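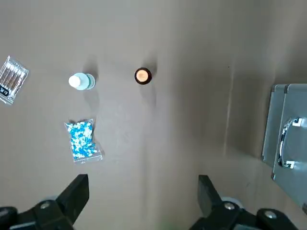 How many demonstrations is enough?

Lina Tarawneh has been collecting examples for a sorting arm since the spring, and when I asked her how it was going she gave me a number before she gave me an opinion. "We have 2,285 episodes we'd keep," she said. "I don't know what that number means yet, and I'd be careful with anyone who says they do."

She works for Dronon, a small outfit that wants an arm to tidy the contents of a first aid cabinet: pick up a bottle, pick up a bag of capsules, put each one where it belongs. A person drives the arm through the job by hand, the cameras and joint positions are logged, and a model is trained to copy what was done. I went in doubting that copying gets you very far. I came out doubting it a little more precisely.

My first question was about variety. Every pitch I have sat through this year, including a very glossy one from Carretero, has promised data that is "diverse." Tarawneh winced at the word. "You can swap the objects all day and still have the same table and the same light," she said. "Then you move to another building and the arm reaches for a shadow."

She thinks the small things matter more than people admit. A bottle seen from straight overhead is mostly a cap. A clear plastic bag throws highlights that move when the wrist moves, and the model may decide the highlight is the thing worth chasing. "People ask me how many kinds of objects we have. They should ask how many ways each one has been put down."

The operators do sessions of 70 episodes, with a break after every 12. Clyde Ruiz-Ortega set that rule, and he defended it to me with some heat. He ran collection at Sivwood before this, where the breaks were optional and so didn't happen. "You could see it in the recordings," he told me. "Late in the day everybody grabs from the same side. It's the easy side. So the model learns the easy side, and then there's a meeting about why it can't do the other one."

I asked whether he throws those recordings out. Some of them, he said. He also keeps a share of the clumsy ones, the grasps that slip and get tried again, and here he and Tarawneh don't agree. She wants recoveries recorded on purpose and labeled as recoveries. He thinks a staged mistake looks staged. They have been arguing about this since before I got there, and I heard no evidence from either of them that would settle it.

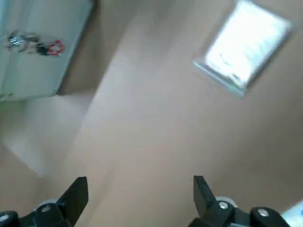

Labels are where my own patience runs out. Drarwood, which sells annotation by the hour, likes to describe its output as ground truth, and I have yet to see a labeling guide that earns the phrase. Tarawneh showed me hers, and it is three pages long, mostly about what to do when you can't tell. Take a row of tiny pieces lying close together on a pale green container, soft enough in the picture that you can say one is red and star-like, another is black, another is shiny, and not much beyond that. Her guide says to write down the color and the rough shape and stop. "If the annotator guesses, the guess goes in with the same weight as everything else," she said. "Nothing in the file says it was a guess."

So is there a confidence field? There is, and Ruiz-Ortega says people fill it in with "high" out of habit. He would like to drop it. She would like to pay people for the time it takes to use it properly. I'm with her on that one, though I notice it's also the expensive answer.

What neither of them would give me was a success rate. They have one from their own table, and Tarawneh called it "a score for remembering." The test she cares about is planned for July, in a different room, with objects bought by someone who has never seen the collection list. I asked what result would make her stop collecting and change the approach.

"I wrote it down and gave it to Clyde," she said. "I can't move it now."

He confirmed that he has it, and wouldn't tell me what it says. I've asked to come back in July.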